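Reading time: 7 min

3.2 Folding of striped garments on a shared table

The second part of the Clollwood study deals with soft clothes that have a printed line pattern. We chose stripes because a line in the fabric gives the folder a guide for the eye, and we wanted to know if people use it. In the written answers collected in January, many of the 200 households said that they follow the side seam and do not look at the pattern. Our observations at the table support this only in part.

Folding was done sitting down, at a wooden table of ordinary height. Other small things were allowed to stay on the table, as they do at home. Figure 4 gives a moment in which the cloth is gathered between the two hands. 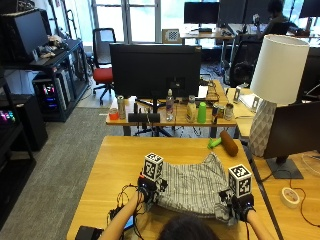
Figure 4. Striped cloth held in both hands over the table.

We call this state "bunched". In it the stripes are of little help to the folder, as they bend with every wrinkle and the edge is hard to find by eye. McIntyre's coding sheet has one class for all handling before the first fold. We divided this class in two, bunched and spread, and coded 537 handling episodes again with the new classes. The spread state is coded when most of the cloth lies on the surface, also if wrinkles remain. A corner which hangs lower than the rest does not change the code.

The two coders disagreed in 22 episodes. Most of these were cloths lying nearly open but with stripes in several directions, so that one coder saw a fold and the other only a wrinkle. These episodes were discussed and kept as spread.
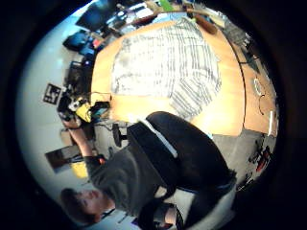

Should a striped shirt be smoothed completely before the first fold?
Small wrinkles can stay, but the stripes near the planned fold line should be straight, as an error there becomes larger with each next fold.

The same advice was given in the Stistby folding guide, although for towels. We return to towels in Section 3.3.

Related items
Dririlon: drying racks and the order of folding
Stistby folding guide, second edition
Sorting socks in shared homes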